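Work & Industry

The Bin Nobody Wanted to Work

By Kirsty Marsden
Saturday, September 4, 2021

At Vollatetti, the returns hall used to start its day with a line of people bending over metal bins. 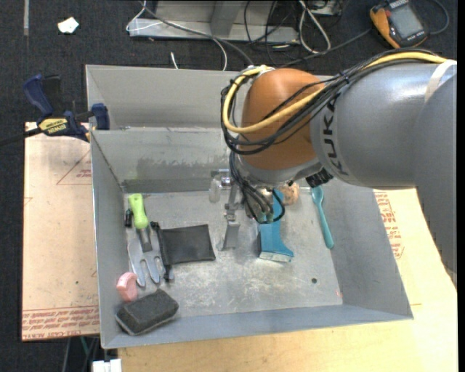
The company takes back household and garden goods for online stores. Boxes come in mixed, and every item has to be lifted out, identified and sent to a shelf, a repair bench or the scrap cage. For years that was done by hand, 3,627 items on the busiest day last July.

Now two of the picking stations have robot arms. A spoon is easy for them if it lies clear of the wall. Soft things are harder. A cloth pouch can fold under the fingers, and anything lying across something else may come up with it or slide away.

"It's slow on the bad ones," says Chanida Phetsri, who picked by hand for six years and now looks after both stations. "I used to do a bin without thinking. Now I spend a lot of time thinking about why it went for the handle and missed."

Her pay went up one grade with the new job. She also stopped wearing a back brace. What she misses is the talk. Pickers stood close together, and the technicians' desk faces a wall.

No one was laid off, according to site manager Aslak Wallin, but the hand-picking crew of 40 has shrunk as people left and were not replaced. Most of those who stayed have moved to inspection, where a person still decides if a returned item can be sold again.

Tadeusz Urbańczyk, the shop steward, wants that put in writing. He has asked for a training guarantee before more arms are ordered — so far the company has offered courses on a first-come basis, mostly on the day shift. Night workers have to come in on their own time.

"People don't mind the machine," he says. "They mind finding out about it from the floor plan."

Wallin says a night course will open this fall. Phetsri has agreed to teach part of it, and has asked for the desk to be turned around.

Contact the newsroom | © 2021 Letance Magazine. All rights reserved. | Back to top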